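Pesquisar neste fórum... Pesquisa avançada
Comunidade > Projetos de estudantes > Robótica > Equipa Kuvo

Câmara no punho e depósito transparente

Miroslava Danko
Boa tarde. Somos o grupo de manipulação da equipa Kuvo e a tarefa do semestre é agarrar um aspirador de trenó pelo corpo, com a câmara montada no punho. A segmentação por cor apanha bem o ciclone laranja. O problema é o depósito, que é transparente: a nuvem de pontos sai cheia de buracos e a pose estimada salta de fotograma para fotograma. O plástico que cobre o corpo cinzento piora os reflexos.
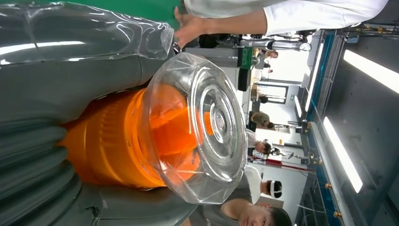 Tampa transparente e corpo laranja vistos do punho.

Temos 446 fotogramas anotados e treinámos 2 modelos. Nenhum acerta no rebordo do depósito. Alguém já passou por isto?

rui_servo
Tirem o plástico. Estão a medir reflexos e a chamar-lhe geometria.

Miroslava Danko
O regulamento do Irgate diz que o objeto é entregue com a embalagem interior. Se treinarmos sem plástico, em maio estamos na mesma.

rui_servo
Uma coisa é a prova, outra é a depuração. Primeiro sem plástico, depois com. Assim não sabem qual dos dois vos estraga a pose.

Branislav Štěpánek
Discordo do Rui. No ano passado fizemos por essa ordem com o Vrabec e perdemos 3 semanas a afinar parâmetros que depois não serviram. Eu largava a profundidade no depósito e ajustava uma elipse aos anéis concêntricos da base, que apanham bem a luz. Com o diâmetro medido a paquímetro tiram a distância.

Miroslava Danko
Os anéis vêem-se bem quando a câmara está de lado. De frente ainda não testámos. E com as luzes do teto há reflexos por cima das arestas, não sei se a elipse aguenta.

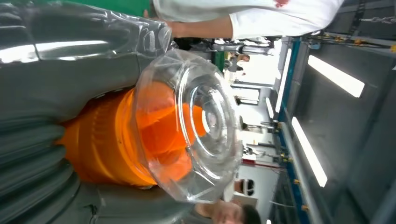 kelvin_pt
Antes de mexerem na visão, confirmem a calibração mão-olho. Pose a saltar também aparece com o suporte da câmara mal apertado, e aí nenhum modelo vos salva. Que controlador usam?

Miroslava Danko
O Stornbridge, versão 2. A calibração é de janeiro, vou repetir.

rui_servo
De janeiro? Então começa por aí. Mantenho o que disse do plástico.

Branislav Štěpánek
Se quiseres o script da elipse, manda mensagem privada. Está mal comentado mas corre.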